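Ticket 786: small wheel won't stay put on its shaft
Product: Torberg wheel set, small
Status: open, then closed by me, then open again (sorry!)
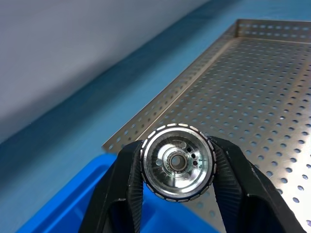 What's the safest thing to clean one of these little wheels with?
Warm water with a drop of dish soap and a soft toothbrush. Keep solvents away from the tire, and let everything dry overnight before it goes back together.

Okay, so on to my trouble. I bought the set from Pillholm in November for a pull-along cart I'm building for my nephew, and one of the wheels wobbles. The tire is fine, the chrome is lovely and shiny, I've got no complaints about the looks at all. But put it on the shaft and give it a spin and you get this little side-to-side wander, plus a tick every time it comes around.

What I've tried so far:

Cleaned the bore. Some gray gunk came out on the swab, which got me all excited, but the wobble was exactly the same afterward.

Swapped shafts. I had a spare one from an older Pearce kit (same diameter going by my calipers) and the wheel wandered on that one too. So I'm pretty sure the shaft is innocent.

Swapped wheels. Put one of the others on the original shaft and it ran straight as you like, no tick. So it's this wheel, or something in its hub.

Looked at the teeth around the hub with a magnifier. I thought I'd found a burr on one of them and went at it with a toothpick, and off it came, so it was only dirt. I closed the ticket that evening because it seemed better! Next morning the tick was back. Hence the reopening.

Update, after Roland Bloxham at the Plodville desk wrote back:

He asked me to check whether the tire was seated all the way around, so I rolled the edge back with my thumbs and worked it on again, going a bit at a time. The white dashes on the tire turned out to be really handy for keeping track of where I'd started. The wobble is smaller now, I'd say half what it was. The tick hasn't changed.

He also wanted the play measured at the rim. I took it 3 times and got 5 thousandths each time, with the wheel pushed up snug against the collar. With the collar backed off it's worse, but I didn't write that one down.

Still to do: try a thin washer between the hub and the collar. I don't have one the right size, so I've ordered a bag from Torberg (it was over 23 dollars with shipping, for washers, ouch). Roland says if the washer doesn't quiet it down he'll send a replacement wheel and I can hang on to the old one for parts.

Please leave this open until the washers get here. And if the replacement does go out, could it ship with a tire already on? My thumbs are still sore.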